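La mesa de preparación, según Gobnait Tierney

En el obrador de Fosska, Gobnait Tierney dedica buena parte de la jornada a una cuestión que los manuales despachan en media página: dónde se deja cada cosa antes de empezar. La entrevistamos el 14/06/2021.

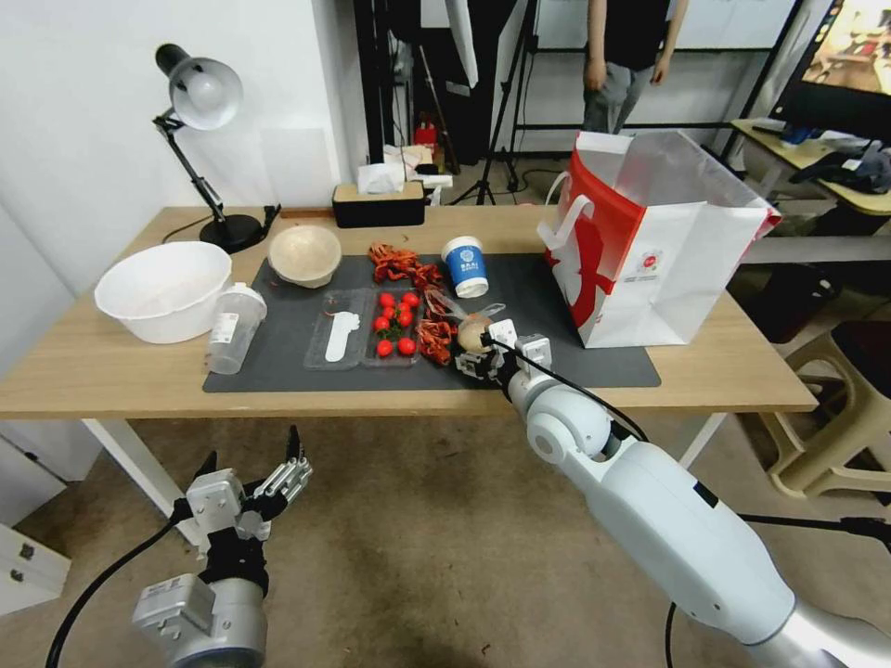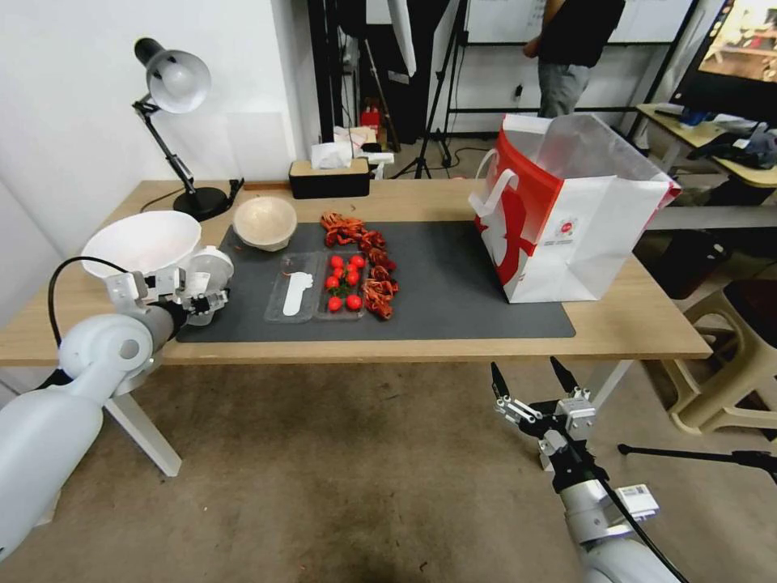

La mesa con el tapete gris oscuro, el flexo negro de pantalla blanca y los tomates cherry en su bandeja de dos compartimentos, en ambas tomas.

«El tapete delimita la zona de trabajo. Lo que queda fuera no se toca durante la preparación», explica. La madera clara refleja la luz; el gris oscuro reduce los brillos y permite distinguir los recipientes transparentes.

Sobre la bandeja es tajante. «Dos compartimentos: utensilio a un lado, producto al otro. El tomate se deja con el rabillo hasta el momento de lavarlo.» El cuenco blanco ancho se reserva para la mezcla y el beige, más pequeño, para los restos.

La lámpara va siempre al fondo, con el cable hacia atrás. Tierney trabaja con 3000 kelvin y admite que Gebhard Schwaiger, responsable del obrador de Nirkton, prefiere una luz más fría. «Con luz fría el rojo se apaga. Lo hemos discutido desde febrero y seguimos igual.»

Preguntada por el tiempo de montaje, responde con una cifra: 20 minutos, incluida la limpieza del tapete. «Primero se pasa un paño húmedo y luego uno seco. Si queda agua debajo, la madera se marca, y lijar esa mesa es trabajo de una tarde.»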